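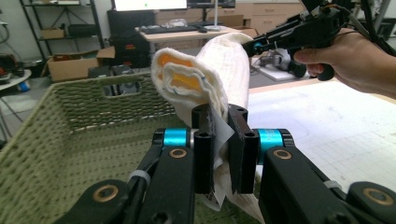 The Towels My Grandmother Wouldn't Let Us Touch

By Mark Anthony Espiritu

My grandmother had two kinds of towels. There were the ones we used, which were thin as tissue and smelled of the clothesline, and there were the ones in the hall closet, which were for guests. In all the years I stayed with her I never met a guest grand enough to get one. My uncle came home after a long stretch overseas, and he got a hall closet towel for exactly one shower before she wanted it back in the wash.

I thought about her a lot this summer while I was trying to buy towels of my own. I'm a grown man with a mortgage and I had been drying off with a beach towel from a bank giveaway. It was time!

So I drove out to Manalastas, the old dry goods store on the road to Gemell, where my mother bought our school uniforms. It still has the wooden counter and the bell. The woman behind the counter asked how heavy I wanted them and I said, well, I can lift most towels. She was very patient with me. Weight, she explained, is how thick the cloth is, and people always go too heavy. They want that big hotel hug, and then they get home and the thing is still damp at dinnertime.

She told me to wash them before the first use, skip the fabric softener and give each one a good hard snap before hanging it up. I asked about vinegar, because my sister swears by vinegar. "A little," she said, in the tone of somebody who has heard plenty about vinegar.

I bought 12. That's a ridiculous number for a man who lives with one other person and a cat, but they were $59 for the dozen and I lost my head. My wife looked at the pile on the bed and asked if we were opening a gym.

And then I did a strange thing. I used four of them, and I put the other eight in the hall closet — folded in thirds, edges in, the way my grandmother did it. I hadn't planned to. My hands just seemed to know the job.

We had my cousins over for supper on 21st August, and the youngest came out of the bathroom with wet hair and one of the good towels around his shoulders, dripping barbecue sauce on it. I opened my mouth. My wife gave me a look. I closed it again, and went to find him a second rib.

The sauce came out, mostly. They're all coming back in December and I've already started moving the old beach towel to the front of the shelf.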